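Blanket (bedding)
From the Vernallow Household Encyclopedia

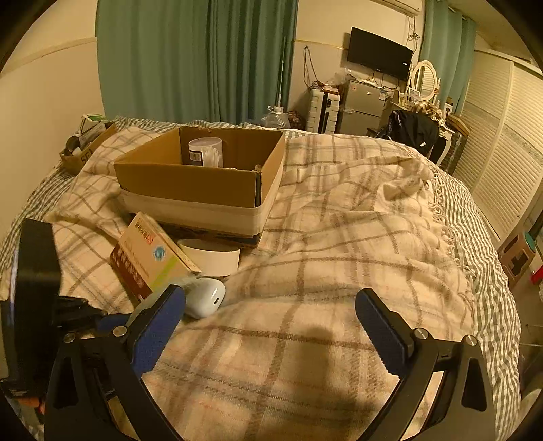 Reading time: 1 min

A blanket is a large piece of soft cloth used to keep a sleeping or resting person warm. It is laid over the top sheet, or over the fitted sheet where no top sheet is used, and may itself be covered by a quilt or bedspread.

Construction
Most blankets are woven or knitted. In a woven blanket the lengthwise threads are called the warp and the crosswise threads the weft. Plaid patterns are formed by repeating the same order of coloured threads in both directions, so that stripes cross at right angles. Raising the surface fibres with wire brushes, a process called napping, traps more air and improves warmth.

Edges
A cut edge will unravel unless it is finished. Common finishes are the folded hem, the bound edge, blanket stitch and the fringe. A fringe is made by leaving warp ends free beyond the last weft thread and knotting or twisting them in groups. Separate fringing may also be sewn on.

Fibres
Wool holds warmth when damp but can felt if washed with agitation. Cotton is heavier for the same warmth and tolerates frequent laundering. Acrylic and polyester are light and dry quickly, though they tend to pill and to build up static.

Weight
Cloth weight is given in grams per square metre. The Mirkusari pattern book lists 4 grades of bed blanket by weight, the lightest intended for summer use. Throws are smaller than bed blankets and are normally graded separately.

Care
Fringed blankets are best washed in a mesh bag and dried flat. Wool should be stored clean, as moth larvae favour soiled fibre.

See also: Bedspread; Quilt; Sheet; Throw

Last revised May 30, 2020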